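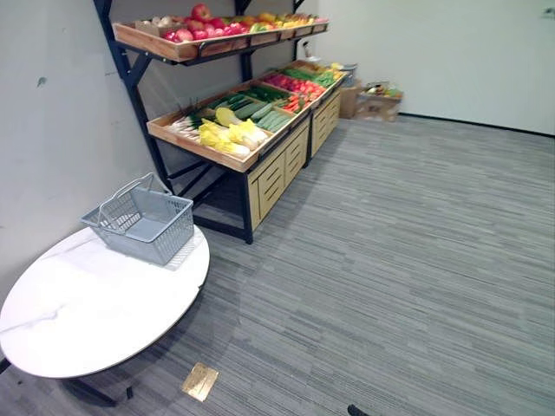 Como guardar fruta e legumes em casa para durarem mais

Por Bohdana Vakulenko
21 de abril de 2024

Boa parte do que se deita fora numa cozinha são frescos que estavam bons quando entraram em casa e foram arrumados no sítio errado. O método que se segue serve para uma família pequena que faz compras uma vez por semana. Não exige equipamento especial, só duas ou três caixas, panos limpos e uma gaveta de frigorífico a funcionar.

Antes de arrumar

Esvazie os sacos logo que chegar. Os sacos de plástico fechados retêm a humidade e um fruto pisado estraga os vizinhos. Separe tudo o que tenha golpes ou manchas moles e ponha numa taça à vista, para comer ou cozinhar no próprio dia.

Não lave nada nesta altura, com uma exceção: as folhas de salada, se tiver um centrifugador e as conseguir secar bem. O resto lava-se quando for usado. A terra das cenouras e das batatas sai com a mão ou com uma escova seca.

Fruta que amadurece depois de colhida

Peras, mangas, bananas, pêssegos, kiwis e abacates continuam a amadurecer na fruteira. Deixe-os à temperatura ambiente, longe do fogão e do sol direto, e passe-os para o frigorífico quando cederem ligeiramente à pressão do dedo. As bananas escurecem por fora com o frio, mas a polpa aguenta mais dois dias.

As maçãs são um caso à parte. Duram semanas na gaveta do frigorífico, mas libertam etileno, um gás que acelera o amadurecimento do que estiver por perto. Guarde-as num saco próprio, com furos. Se quiser apressar umas peras duras, feche-as num saco de papel com uma maçã e veja o estado todos os dias.

Laranjas, limões e tangerinas não amadurecem mais depois de colhidos. Ficam bem uma semana na fruteira e bastante mais no frigorífico.

Cebolas, alhos e batatas

Os três querem sítio escuro, fresco e arejado, mas as batatas ficam separadas das cebolas. Uso uma caixa de madeira Prostberg com ripas para as batatas e um cesto pendurado para o resto. As batatas com zonas verdes devem ser bem aparadas, e as que estiverem muito verdes vão para o lixo.

O cebolinho, a cebola nova e o alho-francês vão para o frio. Corte as pontas secas, embrulhe a parte branca num pano húmido e deite-os na gaveta. A cebola nova também se aguenta de pé num copo com dois dedos de água, na bancada, desde que se mude a água com frequência.

Legumes de gaveta

Cenouras, nabos e beterrabas: tire a rama, que puxa a água da raiz. Pode guardá-la à parte e usar na sopa.

Brócolos e couve-flor: saco aberto, sem apertar. Consuma primeiro os brócolos.

Alface e espinafres: caixa com um pano seco no fundo e outro por cima. Troque os panos quando estiverem molhados.

Tomates: bancada, com o pé para baixo. Só vão ao frigorífico se já estiverem muito maduros, e convém tirá-los meia hora antes de comer.

Pepinos e beringelas: a parte menos fria do frigorífico - em geral a prateleira de cima ou a porta. Perdem firmeza ao fim de poucos dias.

Revisão a meio da semana

Escolha um dia fixo e veja a gaveta toda. Passe para a frente o que tem de sair primeiro e limpe a água acumulada no fundo. O que estiver murcho ainda dá caldo ou refogado. Em março comecei a congelar em saco raso os talos e as pontas de alho-francês, e quando o saco enche faço uma panela de caldo.

242 partilhas | 19 comentários

Contacto | © 2024 Josley | Voltar ao topo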